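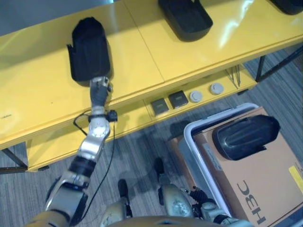 Three black items on a yellow tabletop, one held by a gripper.

Books > Features > Fantasy

The Long Road Back to Hirkmont

For eleven years the only way to read the Hirkmont books was to find them used. The series ran to four volumes, sold modestly, and went out of print when its publisher closed. Copies of the third book, which had the smallest printing, were hard to find at any price. Readers who wanted the whole story borrowed, traded, or gave up after book two.

All four are now back in stores. Planwood, a small press that handles mostly fantasy reprints, brought out the first volume in December and followed it with the rest over the next several months. The new editions are paperbacks with plain covers, a redrawn map, and one thing the old ones never had: a glossary.

The story starts in the city of Hirkmont, which sits on a pass between two countries that have stopped talking to each other. The pass is closed nine months of the year. In the three months it is open, everything the city needs has to come through, and a guild of toll clerks decides who goes first. The main character, Muli, is one of those clerks. She is nineteen when the first book opens and in her forties by the end of the last one.

Magic in these books is a form of record keeping. A debt written in the guild's ledgers binds the person who owes it, and it goes on binding their children if it isn't paid. Muli finds an entry that has been open for 276 years. The debtor is listed only as Grurach. She assumes it is a family name and sets out to learn whether any of the family are left.

Readers who haven't tried the series should stop there and go in without knowing more. The question of what Grurach is takes up most of the first two books, and the answer changes how the early chapters read. The back cover of the old second volume gave it away. Planwood's doesn't.

The books are slow. The opening volume spends sixty pages on a single toll season before anyone leaves the city, and there is a long section on mule feed. Some readers quit there. Those who stay tend to say that the feed chapter is where they started to trust the writer, who plainly knows what it costs to move goods over a mountain and uses that knowledge later, when the siege comes in book three and the same figures come up again with people starving behind them.

Book three is the best of the set. It is told in ledger entries, letters, and short scenes, and it covers one winter. Muli is barely in it for the first hundred pages. The siege is seen from the kitchens, the stables, and the guild hall, and the fighting mostly happens out of view. Book four is looser. It jumps ahead eighteen years, brings in a new set of characters, and takes a while to get them doing anything. The last quarter makes up for it, and the final chapter is a good one.

Taken together the four volumes come to 1,151 pages in the new printing. That is short by the standards of epic fantasy, where a single book can run nearly as long. It helps that the writer doesn't retell the plot at the start of each volume. It also means that anyone who takes a long break between books will be glad of the glossary.

The reprint has its faults. The text was scanned from the old editions, and a few errors got through. A minor character's name is spelled two ways in book two -- once on the same page -- and a line seems to be missing from a letter near the end of book three. The paper is thin. The map is much clearer than the old one, although it still puts the river on the wrong side of the lower gate.

Planwood has also done a hardcover set, limited to 500 copies, with the maps printed inside the covers and a short story that first ran in a magazine. The story follows the guild's cook on the day the pass opens. It is pleasant and can be skipped. The paperbacks are the ones to get, and the first is easy to find in libraries now.

There is no word of a fifth book. The ending doesn't need one, but it does leave the far side of the pass mostly unseen, and readers have been asking about that country since the first volume came out. For now the map just shows the road going off to the east.

More in Features
Five Fantasy Novels Set in a Single Building
Why Small Presses Love a Lost Series
Reading Order: Do Prequels Come First?
The Trouble With Maps
Short Fantasy for a Long Weekend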